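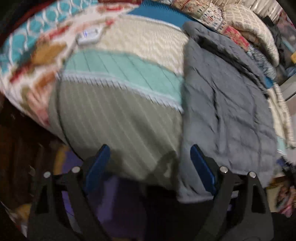 3.2 Consolation and the inventory stanza

Elegies of the indifferent-nature type make one promise and then spend most of their lines listing things. The promise is that the world will carry on. The list is what it will carry on with: thistles, herons, wet slate, the neighbor's dog. Critics have written a great deal on the promise and have tended to treat the list as packing material. We think the list deserves a section of its own, and it now has one.

Our corpus is the 89 short elegies printed in the Sellari reading edition, in the order the edition gives them. We call a stanza an "inventory stanza" when it names at least two non-human things that will outlive the person addressed. By this measure, 40 of the poems contain an inventory stanza. The rest console by other means, chiefly God, sleep, and the suggestion that the dead were tired anyway.

Yousafzai has argued that the inventory works as a delaying tactic. The poet knows that the word "you" must come back, and that it will be unpleasant when it does, so the birds are sent on first. This is persuasive for the poems he chose. It is less so for the Okalent sequence, where "you" turns up in the second line and then refuses to leave, like a guest who has been told about the garden. In those poems the plants are arranged around the dead person, and the effect is closer to a seating plan than to a delay.

Meter complicates the matter. An inventory is easy to write in a loose four-beat line, since most garden plants scan well and those that don't can be swapped for ones that do. Chung's manuscript notes show the poet trying out larkspur, foxglove and hellebore in the same slot over a single afternoon in July. No botanical reason is given. Readers who have admired the line for its exact observation of nature may prefer to skip the notes.

We also looked at where the inventory stops. In the majority of cases it breaks off at something plain: a gate, a furrow, a bucket. The drop from blossom to bucket has been called bathos, and in the weaker poems it is. In the better ones, it prepares for the turn back to grief, which in the corpus is almost always made through an object someone has used. Flowers may go on without us with perfect manners. A bucket going on without us is harder to take.

Figure 5. Quilted garment.
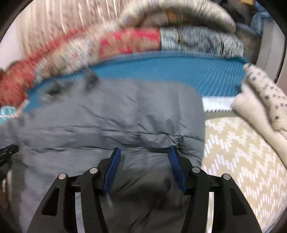
3.3 Who is doing the forgetting?

A second feature of the type is the small exception near the end. Nature will not notice the death, the poem says, except for one tree, one field, or one cow. The exception is nearly always made in the future tense, where it cannot be checked. Clilto's "Stubble Song" grants it to a hedge. The hedge is said to be sullen, and we have found no earlier hedge so described.

It would be easy to read these exceptions as a failure of nerve. The poet sets up a universe without memory, looks at it for three stanzas, and asks for a hedge back.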